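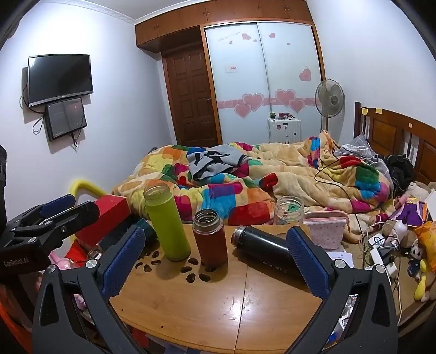

October 2019
Gripper 2, finger pads and jaw travel

Rommel reported the right jaw lagging behind the left on the close. Took the tool off its cable and worked the jaws by hand. Left one free all the way. Right one stiff over the last bit of travel, worst with the jaws nearly shut.

Pulled the right finger. Grit and old grease in the pivot, no scoring that I could feel. Cleaned with alcohol, let it dry, small dab of the Bodnár grease, refitted. Screws snugged in turn, then a quarter turn more. Do not use the long hex key on these, the last person who did rounded a head.

Blue pads: texture still good on both sides. Wiped them with a damp cloth only. Alcohol makes the blue ones go hard, we lost a set that way in April.

Opening at full spread now 96 mm, measured pad to pad with the calipers. Closed and opened it 75 times by hand, no lag. Zeroed the encoder with the jaws shut and saved the offset under Imley.

Took it through bottles and the thermos at the table. Tall bottle fine. Thermos on its side needs a wider approach from the right, Ariel to try it at a lower angle.

Spare pads: 22 in the drawer, older stock in front. Rutasent order not in yet.

Still to do: recheck the right pivot after roughly two weeks of use. Replace the rounded screw. Ask Belutthorpe for the torque figure.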